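Hirnwood – Objektsatz Schubladenschrank und Tablett

Stand: 12/24/21
Pflege: Iara Riquelme

Gegenstand

Hirnwood beschreibt einen kleinen Bestand von Tischszenen mit einem Schubladenschrank, einem Tablett und wechselnden Kleinteilen. Der Bestand umfasst 60 Sequenzen in 6 Ordnern. Diese Datei regelt Benennung, Aufbau und Ablage. Für Lizenzfragen siehe LIZENZ.txt im Wurzelverzeichnis.

Änderungen gegenüber der vorigen Fassung

Ordner 2 neu sortiert, Schreibweise der Objektnamen vereinheitlicht (durchgehend Kleinschreibung, keine Umlaute). Die alten Bezeichnungen "kiste" und "kommode" entfallen, beide heißen jetzt "schrank". Skripte, die noch auf "kommode" filtern, liefern eine leere Liste ohne Fehlermeldung.

Objekte

schrank – Würfelform, helle Eiche, zwei Schubladen übereinander, je ein schwarzer Bügelgriff aus Metall. Die Schubladen heißen "lade_oben" und "lade_unten". Der Griff gehört zur jeweiligen Lade und hat keinen eigenen Eintrag.

tablett – rechteckig, weiß bis cremeweiß, abgerundete Ecken, niedriger Rand. Die Lage wird am Mittelpunkt der Bodenfläche angegeben, nicht am Rand.

dose – Getränkedose, rot. Zulässige Zustände: "stehend", "liegend".

zitrone – gelb, klein. Kein Zustand, nur Lage.

Aufbau

Tischfläche dunkelgrau und matt, Rückwand hellgrau. Der Schrank steht hinten und darf gedreht sein; der Winkel steht in der Spalte "gier". Das Tablett liegt davor. Weitere Objekte werden auf dem Tablett oder frei auf dem Tisch abgelegt. Als "auf_tablett" gilt ein Objekt, sobald sein Schwerpunkt innerhalb des Randes liegt, auch wenn ein Ende übersteht. 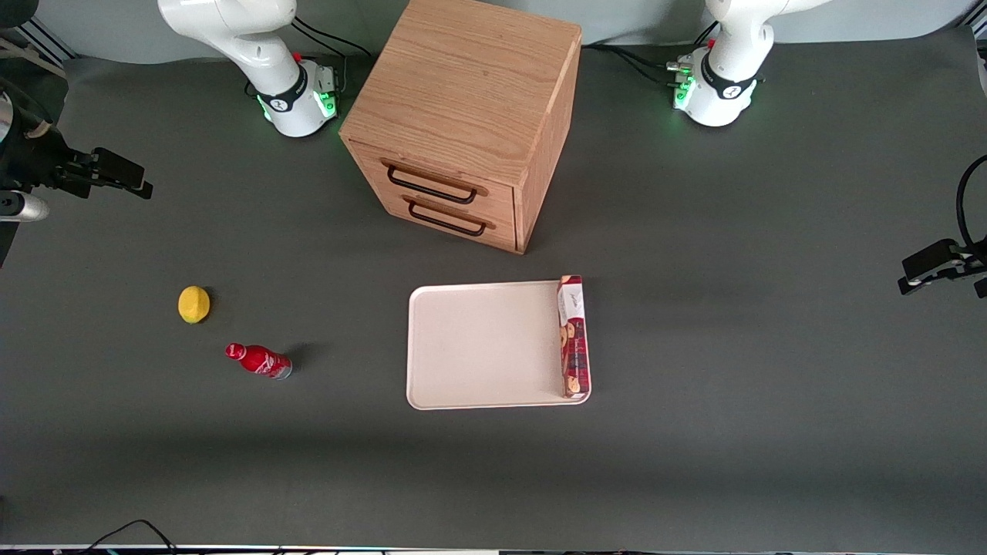 Tischfläche und Tablett kommen in beiden Ansichten vor. 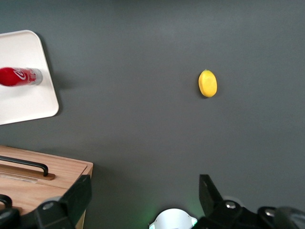 Chuensuk merkte zur vorigen Fassung an, die Regel mit dem Schwerpunkt sei bei liegenden Dosen schwer anzuwenden, besonders wenn ein Ende auf dem Rand aufliegt; vorgeschlagen wurde ein dritter Wert "auf_rand". Außerdem fehle eine Angabe, ob eine halb geöffnete Lade als offen zähle. Der erste Punkt ist zurückgestellt, der zweite unten ergänzt.

Zustand der Laden

Werte: "zu", "spalt", "offen". "Spalt" gilt bis 2 cm Auszug, gemessen an der Front. Alles darüber ist "offen". Eine halb geöffnete Lade zählt damit als offen. Der Inhalt einer Lade wird nur eingetragen, wenn er in mindestens einer Ansicht der Sequenz erkennbar ist. Andernfalls bleibt das Feld leer – bitte kein "unbekannt" und keine Null.

Dateien

objekte.csv – eine Zeile je Objekt und Sequenz
laden.csv – Zustand beider Laden zu Beginn und am Ende
ansichten/ – Einzelbilder, nach Sequenz abgelegt
notizen.txt – freie Anmerkungen, nicht maschinenlesbar

Trennzeichen ist das Semikolon, Dezimalzeichen der Punkt. Zeichenkodierung UTF-8 ohne BOM. Längen in Zentimetern, Winkel in Grad.

Bekannte Mängel

In 19 Zeilen von objekte.csv fehlt der Winkel des Tabletts. Die Zeilen sind in der Spalte "pruefen" markiert. Die Farbangabe des Tabletts schwankt zwischen "weiss" und "creme"; gemeint ist dasselbe Objekt. Für Auswertungen nach Farbe ist die Spalte deshalb nicht geeignet.

Korrekturen bitte zeilenweise mit Sequenznummer an Iara Riquelme. Sammeländerungen an laden.csv werden nur zusammen mit der alten Fassung der Datei angenommen.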